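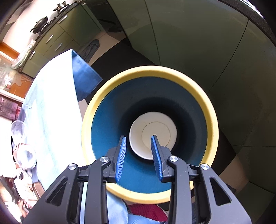

A comment came in on the sign-up form, and I want to start with it: why give a whole evening to kitchen bins when the council only wants to know which colour goes out which week, and couldn't it be a leaflet. Fair. Read it out as written, let them laugh. Then say leaflet exists, it's by the door, it covers the kerb. Tonight is the bit before the kerb. The kitchen end.

(Leave slide up. Don't rush off it.)

Round bin, yellow rim, blue inside, one white round container down at the bottom. Ask room: what's that container going to count as? Rinse it? Lid off? Give them a minute with neighbour. Last time they went on for ten and I lost the whole section on liners, so watch clock.

Don't give the answer straight away. There isn't one anyway till you've turned it over and looked for the mark on the base. From above all you've got is round and white. Could be anything. Say this slowly, it's half the talk.

Points on tubs
- turn it over, read the base
- scrape, quick swill in the washing up water at the end, not under a running tap
- lid: check the leaflet, ours changed in October and half the street hasn't noticed
- film lid off, that's rubbish
- don't stack tubs inside each other, sorting line reads them as one lump

Someone will say their sister's council does it different. Yes. Move on.

SHAPE

Round bins. I like them, going to be honest about the drawbacks. Easy to wipe, no corners for tea leaves to live in. Roll when you're carrying them out with one hand and holding the door with your foot. Waste floor space against a straight wall. Square ones fit under the worktop but the corners, ugh.

Wide top is the thing. Narrow top and people miss. If you've got children or anyone with stiff hands, go wide. Swing lids: no. Everything you put in touches the lid, then you touch the lid.

Passing round: the Dinano and the Pivetti. Dinano is the tall one with the pedal, Pivetti is the squat one with two handles. Pedal on the Dinano sticks, tell them before someone stamps on it. Have someone lift each one full (bag of potatoes in the box under the table, use that). Point to make is that tall bins feel fine in the shop and then you're lifting a full one over your own knee.

Colour, two minutes max. Darker inside hides stains and hides the stuff as well. You look in and the bottom's just shadow. Fork goes in, you don't see it. Teaspoons, same. Hands up who has lost teaspoons. Bright rim helps at night when you're half asleep with the teabag, aim for the ring. Look at the slide agian here, the yellow shows up before anything else does.

WEIGHING

My own kitchen, two people, did it for a fortnight with the cake scales and a carrier bag. Tell them it's only us, not a survey.

First week, food thrown away that could have been eaten: 628 grams. Mostly bread and the ends of salad bags. One very sad aubergine.
Second week, after moving the bread out of the cupboard and into the freezer: 364 grams.

Write both on the flipchart. Big. Don't do percentages, I got it wrong last time and a man at the back put me right.

All the peelings, teabags, eggshell on top of that, came to roughly 600 grams, both weeks much the same. That bit you can't do a lot about. Unless you eat the potato skins (roast, salt, hot oven, they're good, recipe on back of leaflet).

If anybody wants to try it at home: weigh the bag at the same time every day. I did it after tea, 7 ish. If you leave it to the end of the week it stinks and you'll give up.

SMELL

Always the most questions so put it before the break.

Where it comes from: liquid at the bottom, under the liner. Lift the bag out, look underneath. That brown spoonful. It's that.

- folded newspaper or an old egg box in the base
- empty little and often, even if it looks wasteful on bags
- warm water, washing up liquid, cloth round the rim, then UNDER the rim. Everyone skips under the rim
- dry it upside down on the back step, half an hour
- bicarb if you like. I've never noticed a difference, some people swear by it

Scented liners, skip. Lavender and fish.

The Brynjólfsdóttir caddy, show it here. Small one, vented, sits on the worktop. Nice thing. Expensive thing. Works just as well with an old ice cream tub and a plate on top, I used one for two years. But if you've got it out on the side where visitors can see, then I get it.

LINERS

Bring the Prallex roll and the thin compostable roll. Do the tear test, hold over the tray!! Not over the carpet again.

Liner size is by the rim not by the height. Measure round with string, halve it, that's the flat width. People buy by litres and then it slips down inside after the first heavy thing, and you're fishing about for the edge of it with a banana skin up your sleeve. Round wide bins worst for this. Elastic band under the rim, big one, or a strip cut off old tights.

No liner at all is fine for dry recycling. Please stop bagging it. Cardboard, tins, clean tubs, straight in loose, tip it out. Say it twice.

BREAK. Urn's on. Biscuits.

AFTER BREAK

Where does the bin live. Get them to draw own kitchen on back of leaflet, just a box, sink, cooker, bin. Then a line from chopping board to bin. If the line crosses someone's path to the door, move the bin. Ten minutes. Walk round and look but don't pick on anyone.

Two bins side by side beats one at each end. If the recycling is further off than the rubbish, the rubbish wins every time, doesn't matter how good your intentions are.

Laundry near the bin, mention quick. Tea towels and cloths over a chair right next to it, they go in by accident. I've thrown out two good ones. Hook on the wall.

Sorting game if time. 599 picture cards in the box, supposed to be 600, somebody's gone home with the yoghurt pot. Only use the top handful. Teams of four. Arguments encouraged. Pizza box will cause trouble: greasy half off, clean half in cardboard.

Questions. Likely ones
kitchen roll - food waste, not paper, if it's only had food on it
bones, yes cooked or raw, in the caddy
cat litter no no no
coffee pods, depends on pod, take the packet to the desk and they'll look it up
black plastic trays, check leaflet page two

Collect pens. Collect the Pivetti, it nearly went home with someone in spring. Potatoes back to mine.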